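3.2 Building the grippers and putting them to work

I built the first pair at home, in the evenings, and it shows. The finger bodies are black plastic, the pads are blue, and small silver screws hold the upper hinges. I went through 6 versions of the finger before I had one I liked using for more than a few minutes (version four was so stiff that my thumb hurt for days!). Marin Pavlović, who shares the bench with me at the Woneck workshop, talked me into a longer pad, and I'm glad he did – round things stopped popping out sideways.

The task I picked is fruit sorting, which we call Stukitlow in the logs after the folder it first lived in. A person holds one gripper in each hand and moves fruit between the table and a plate, and the wide camera on the gripper records the whole time. I wanted things with different sizes and skins, so a session mixes tomatoes and tangerines with guavas, pears and passion fruit. Figure 4 is from a session on my own table, with the left and right tools both going for something on the cloth.

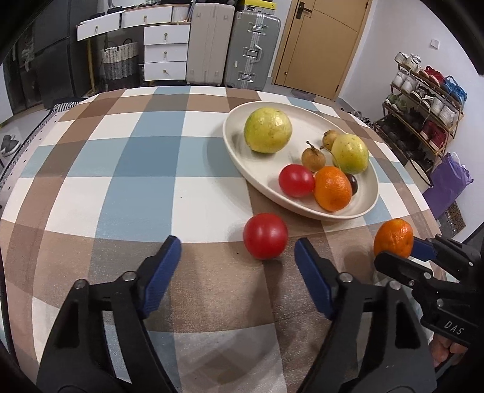 Figure 4. Two hand-held grippers during fruit sorting at home. A tomato lies between the open fingers of the near gripper, and the second gripper reaches toward a tangerine. The oval plate with the other fruit is farther back.

3.3 Sessions and cleanup

I recorded 170 sessions by the end of May, and 64 of them were done at home. The rest come from the workshop, where the table is plain and the light is a lot more even. I kept the plaid tablecloth on at home because I was curious whether the big squares would bother the tracking. They did a little, mostly when the gripper got so close that cloth was nearly all the camera had to work with. I dropped any session where tracking was lost for over 4 seconds and kept the others as they were, fumbles included.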